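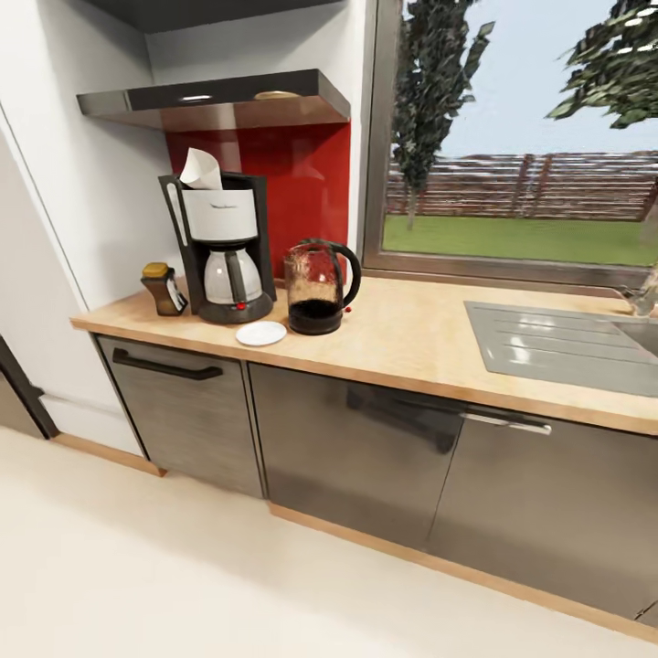

Melnyk wrote in to say a club should finish the whole coffee routine in the simulator before anyone books time on the real arm. We agree, and the Bradcombe students work that way.

1. Put the saucer down first. Teach the cup next and leave the pouring for last.
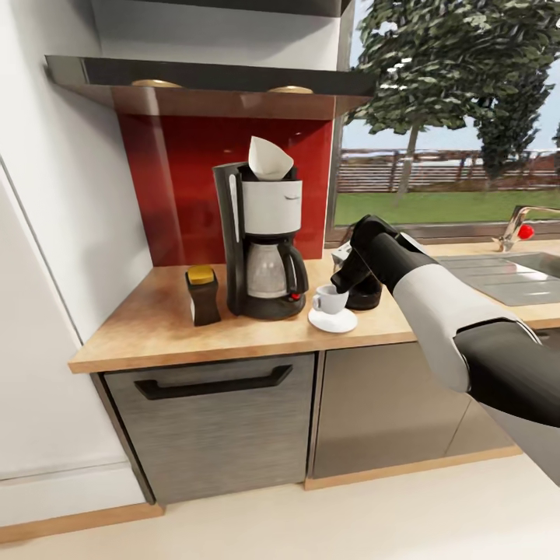
2. Save each practice run under its own name. Arkeo teams keep 4 good runs and 2 bad ones.

Change one thing at a time. If the saucer moves, leave the jar where it is
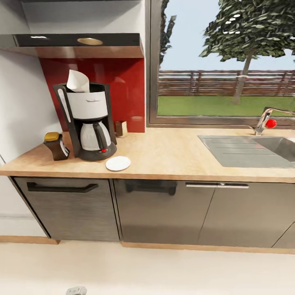 and run the routine again at half speed. Write the result in the club log.

3. Check the gripper model before you blame the code.

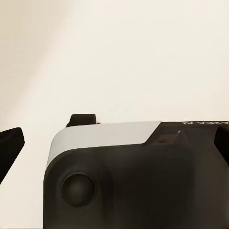
Lumden Workshop Tips, No. 8, page 259

Compare the finger opening with the cup handle.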